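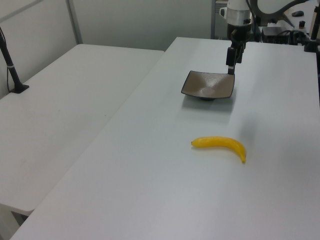

Which dish to keep bananas in, and how to pick them up without bruises?

Posted by Hatsue Yagi, May 22, 2023

I have a square shallow dish, brownish gray, a little glossy, with the edges going up a little. I want to use it on our white table for fruit. My family says it is too shallow for bananas and I should buy a deep bowl. Also my bananas always get brown marks on the side where they are lying. Is this from the dish, or from how we take them? I would like also to practice a nice arrangement with a toy banana first, before I spend money on fruit.

Grimport

Shallow is good for bananas. In a deep bowl the lower ones carry the weight of the others. I keep only 2 in a dish like yours and the rest on a hook. Put them with the curve up, like a bridge, so they touch the dish only at the ends. And do not put apples in the same dish, the bananas will become ripe too fast.

For picking up, hold near the stem end and do not press the middle.

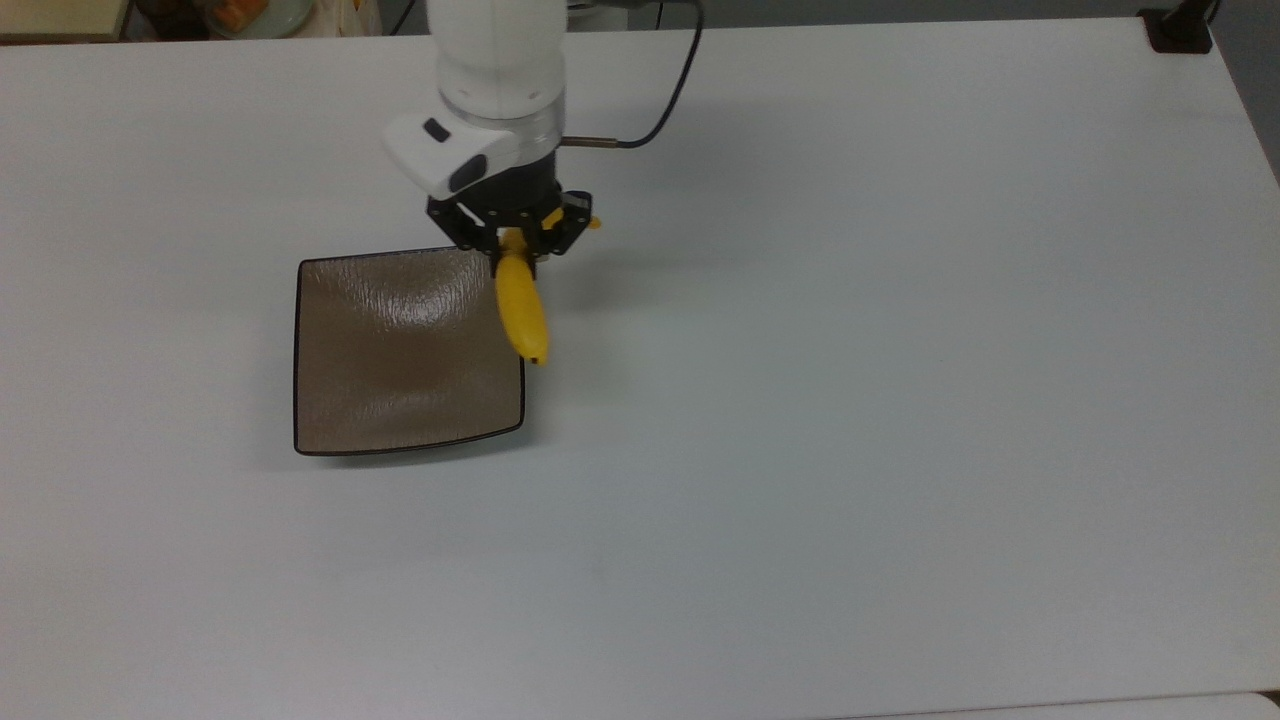 Banana held near its upper part, the other end hanging down.

Samholm

I had the same problem in November and for me it was the heater near the table. Please check this also. With a toy one you can try the position, but it will not show you bruises, of course.

Sornilby

Just buy the bowl.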